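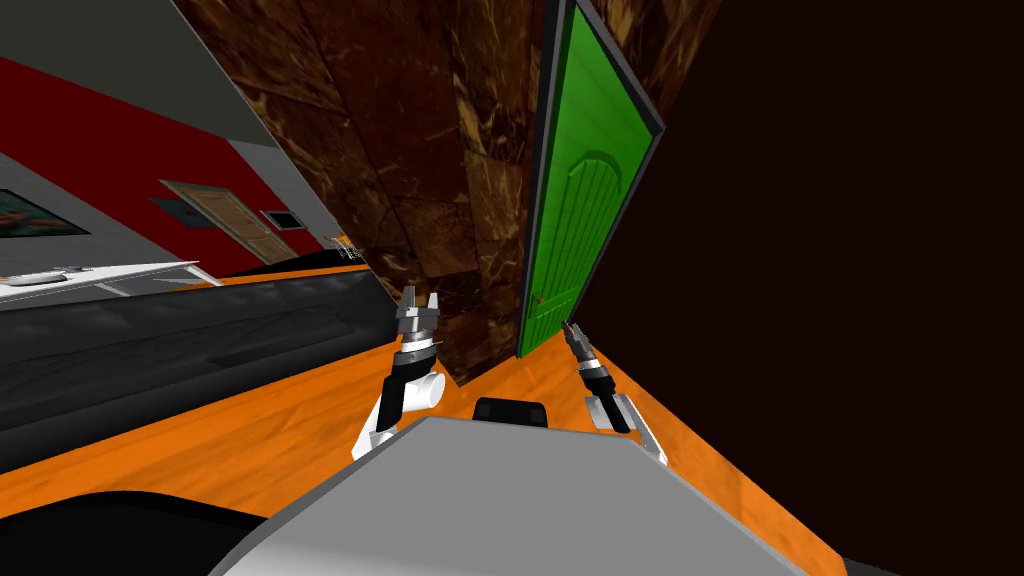

Which temperature do we declare on the health certificate for butter going to Zidow, the one at loading or the one at the port? The one at loading, measured in the core of a carton from the middle pallet.

The Pernberg office confirmed this by phone on Monday. The port reading goes on the carrier's sheet and stays out of the certificate.

Zorica Dervishi wrote:
> Our first container for Bondis is 22 pallets, unsalted, in 25 kg
> cartons. The draft certificate has one temperature box and the
> carrier's sheet has two. Which reading goes where? Also, does the
> lot number have to be on every carton or only on the pallet label?

On the second point: every carton. Negash had 13 pallets held in January with the lot number on the stretch wrap only, and relabeling took about 70 hours of labor. Ink-jet is accepted, stickers are accepted, handwriting is not.

Two smaller things. The net weight on the certificate has to match the invoice to the kilogram - round neither of them. And the plant approval number goes in box 4, with no spaces.

If your load is under 2,000 kg, use the short form instead. The boxes are numbered differently there.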